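Open day at Tolstead: a day among the grippers

I'd been meaning to get out to the Tolstead workshops for ages, and when the invitation to their October open day landed in my inbox I booked the train before I'd finished reading it. For those who don't know the place, it's an old dairy on the edge of town that now does contract assembly and test work for anyone who needs small parts picked up, turned over and put down again. They had 149 names on the visitor list, which made for a fair queue at the coffee urn (very good coffee, by the way, and a tray of date squares that didn't last).

We were split up at the door and my group went off with Britta Stöcker, who runs the test benches and has the sort of voice that carries over a compressor without any shouting. She'd set out three grippers for us to compare, all to be tried on the same arm with the same bin of odds and ends. I liked that a lot. So often at these things you see each product doing the one trick it was built for, in its own booth, under its own lights, and you go home none the wiser.

First up was the Fisetti, a plain two-finger parallel gripper with swappable pads. It's quick and it's tidy, and it was easily the favourite of the fellow beside me, who packs tea for a living. The Görtz came next, with softer fingers that wrap a bit around whatever they meet, and it was lovely on the rounded pieces but rather slow to let go. Last was the Flesteck, the dearest of the lot at $1,592 before you add the mounting plate, with a little camera at the wrist and its own controller. Each one got 80 picks from the bin, and Britta wrote up the misses on a whiteboard as they came. The Flesteck had 13 of them, more than I'd have guessed for the money, and she was quite open about it.

Naturally that got us all asking about the wrist camera, so she brought its view up on the big monitor and we crowded in. I'd always imagined these cameras gave you a nice clear picture all the way down to the part, and I don't think I was the only one! Up at arm's length it can be very good. Get in close and you lose the lot.

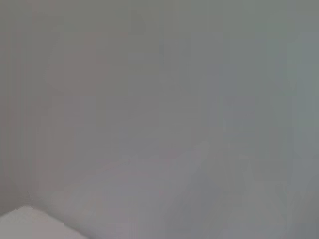

The wrist camera's view at very close range, all soft greys with a paler shape in the bottom left corner.

Britta's point was that the controller has to have made up its mind before it gets to this stage, and that people comparing cameras tend to look at the resolution and forget to ask how near the thing will focus. She had us each suggest a fix. Moving the camera back along the wrist was the popular one, though then you've got a bulkier tool to swing about in a narrow bin. Somebody wanted a second camera fixed overhead, and I put in a word for a simple touch sensor in the pads, mostly from having used one years ago and grown fond of it.

After lunch we were allowed a turn at the teach pendant. I'm left-handed and I found the Flesteck's a bit awkward, with the enable switch sitting just where my thumb didn't want to be, but the menus were in plain words and I had the arm going from one tray to the other before my turn was up. The Fisetti has far less to set (opening width, force, speed, done) and I suspect that for our own little shop it would do most of what we need. I did ask about pad wear and was told to budget for a spare set, so that's gone in the notebook along with the name of the coffee.

They're planning another open day in spring with a bench for suction cups, and I've put my name down. If you go, wear warm socks, as the old dairy floor is every bit as cold as you'd expect, and take the earlier train home if you can manage it.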